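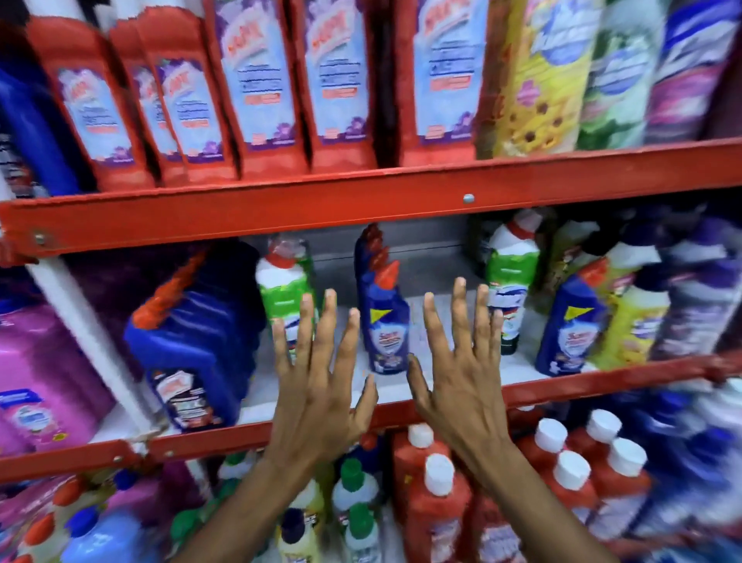 The paperwork of friendship: how a twinning agreement is drafted, funded and allowed to lapse

Municipal twinning is usually discussed in terms of goodwill. Its practical form is a document, normally short, signed in duplicate by two local governments with no treaty-making power and limited authority to spend money outside their own boundaries. What the document says, and what it omits, has a measurable effect on whether anything happens after the signing ceremony.

The agreement between Ternby and Orellana offers a useful case. It has been renewed twice, it has survived a council amalgamation on one side and a change of electoral system on the other, and its records have been kept in reasonable order. The neighbouring agreement between Hamisell and the same partner city was signed under almost identical conditions and is now dormant. The two texts differ in only a handful of clauses.

Legal status

Neither agreement is a contract in the ordinary sense. Both open with a recital of shared values and both contain a sentence stating that the text creates no obligation enforceable under domestic or international law. This is standard. National foreign ministries generally ask to see such texts before signature, and in several federations the review is mandatory. The reviewer's attention tends to fall on vocabulary. "Parties" becomes "participants", "shall" becomes "will" or "intend to", and "agreement" is often replaced by "memorandum" or "arrangement". The Ternby text retains the word agreement in its title and avoids it everywhere else.

The absence of legal force moves the weight of the document to its administrative clauses. A non-binding text can still name an office, set a reporting interval and identify a budget line. In the Ternby text, responsibility rests with the manager of library and cultural services, named by position. In the Hamisell text it rests with the mayor's office. Mayoral offices turn over their staff after each election, and the Hamisell file passed through four sets of hands before it was placed in storage.

Language is a related matter. Ternby's agreement was prepared in English and Spanish, with both versions described as having equal standing. Equal standing is the diplomatic convention, but it requires that somebody compare the two versions line by line. The first Spanish draft rendered "exchange program" with a term that, in the partner city's own regulations, refers to civil service secondments. The error would have placed school visits under the supervision of the human resources department. It was corrected at the first renewal.

Selection of activities

The annex to the Ternby agreement lists six areas of cooperation: school exchange, choral and instrumental music, public library collections, amateur sport, local archives and professional visits. Lists of this kind are often longer. A survey of comparable texts shows a tendency to include every subject raised at the drafting meeting, among them trade, tourism, climate adaptation and digital innovation, with no indication of who will attend to them. A long annex costs nothing at signature. It does create difficulty at review, when most lines must be reported as inactive.

School exchange takes the greatest share of the budget. Over the period covered by the published reports, 260 pupils applied for places and 221 travelled. The gap is attributed mainly to passport delays and to families withdrawing after the host pairing was announced. The reports do not separate the two causes, and this limits their value to anyone designing a similar scheme. Passport delay can be managed by moving the application deadline forward. Withdrawal after pairing points to a different problem, either in the matching questionnaire or in the information sent to parents.

The questionnaire itself was revised after the third intake. The original asked for hobbies, allergies and a statement of personal interests. The present version adds questions on sleeping arrangements, distance from the school, religious observance, pets and the language normally spoken at dinner. Coordinators on both sides score the answers independently and then compare results. Where the scores diverge sharply, the pair is broken and both pupils return to the pool.

Music has been the least costly area per participant and the hardest to schedule. Choirs in the two cities work to different calendars, a consequence of hemispheres as much as of tradition. A choir preparing for its main season in February cannot easily receive visitors during the partner's summer recess. The compromise, in place since the second renewal, is to alternate between a full visit and an exchange of repertoire. In repertoire years, each choir learns two works nominated by the other from scores held in the public library, and performs them at home. Attendance at repertoire concerts is lower than at joint ones, but the cost is limited to copying, licensing and a language coach.

Household costs and the hosting allowance

Hosting is the component least visible in published accounts. A family that receives a pupil for three weeks meets additional costs for food, transport, laundry and ordinary household supplies. These are small individually, vary between the two cities and are seldom receipted. Early versions of the scheme treated them as a gift from the host. The effect was predictable: applications to host came overwhelmingly from higher-income postcodes, and the pupil intake, being reciprocal, followed the same pattern.

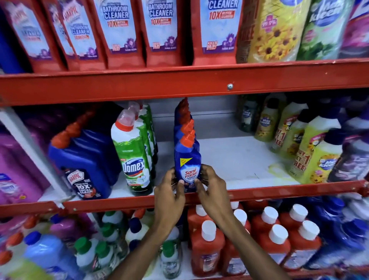
Cleaning products on red metal shelving, with a blue Sani Fresh bottle at centre and Harpic packs above.

A flat hosting allowance was introduced to correct this. It is calculated from a basket of household goods priced in each city and converted at the average exchange rate for the preceding quarter. The basket has 23 items. Most are foods, and the remainder covers toiletries, cleaning products, laundry and a weekly transit pass. Prices are recorded at a supermarket and at a smaller independent shop in each city, and the mean is used. Brand is disregarded unless no unbranded equivalent is sold.

The method is open to criticism. A basket fixed by agreement ages quickly, and the present one still includes a prepaid telephone card. It also assumes that the two households consume the same things in the same quantities. Fresh fruit is markedly cheaper in one city, internal heating is an issue in only one, and school lunch is provided in one and packed at home in the other. An adjustment factor for lunch was added at the last review. Heating was discussed and left out.

The allowance is paid in advance. Payment in arrears had been tried for one intake and produced the same income skew as no allowance at all. Prepayment creates a recovery problem where a pupil returns home early, and the rules allow the host to keep the full sum after the first week. Finance officers in both cities objected to this provision. It remains in the text.

Evaluation

The Granden method, now used by a number of twinning offices, divides evaluation into three layers. Activity counts come first: visits, concerts, loans, participants. The second layer records contact that continues without public funding, such as return visits paid for by families or correspondence between schools outside the program period. The third concerns institutional change, meaning any case where one municipality has altered its own practice after observing the other's.

Activity counts are easily produced and easily inflated. A single reception attended by both delegations may be reported as a cultural, civic and commercial event. The method requires each participant to be counted once per reporting year, whatever the number of events attended. When Ternby applied this rule to its own earlier reports, the recorded participation fell by more than a third. The revised series is the one now published, with a note explaining the break.

Second-layer data depend on surveys with poor response rates. Former exchange pupils change email addresses, and schools are cautious about releasing contact details. Ternby writes to participants one year and five years after travel. The five-year letter receives very few replies, and the office reports the results in narrative form without percentages.

Evidence in the third layer is sparse and tends to be modest in content. Orellana's public library adopted a fine-free lending period for children after a professional visit. Ternby's archive changed the way it describes donated photographs, adding the donor's own wording alongside the catalogue entry. Both changes are documented in internal memoranda that refer to the visits. A larger claim, that the partnership influenced the design of a bus interchange, appears in a promotional brochure and could not be supported from the files.

Renewal and dormancy

Ternby's agreement runs for five years and expires unless renewed by resolution. Expiry forces a discussion at a known date, with a report attached. The Hamisell text has no end date. It remains formally in effect, it is listed on the council's website and the partner city's name appears on the boundary sign. The last recorded activity was an exchange of greeting cards.

Open-ended texts were once preferred on the ground that a time limit implied a lack of commitment. Drafting guidance has since moved the other way, although older agreements are rarely reopened. To propose an end date to a long-standing partner may be read as a proposal to end the relationship, and councils generally judge that the risk of offence outweighs the administrative benefit. Dormancy has no budget and attracts no complaint.

Hamisell has considered two courses. One is a supplementary protocol leaving the original text untouched and adding a short annex, a named office and a review interval. The other is to join the Ternby arrangement as a third participant, sharing coordination costs and the school exchange. The second would need consent from both existing participants and a fresh basket calculation, Hamisell having no independent shop of the required size within its boundary. Staff have been asked to cost the protocol first. The draft annex carries two areas of cooperation, libraries and school exchange, and leaves the remainder of the page blank for the partner's additions.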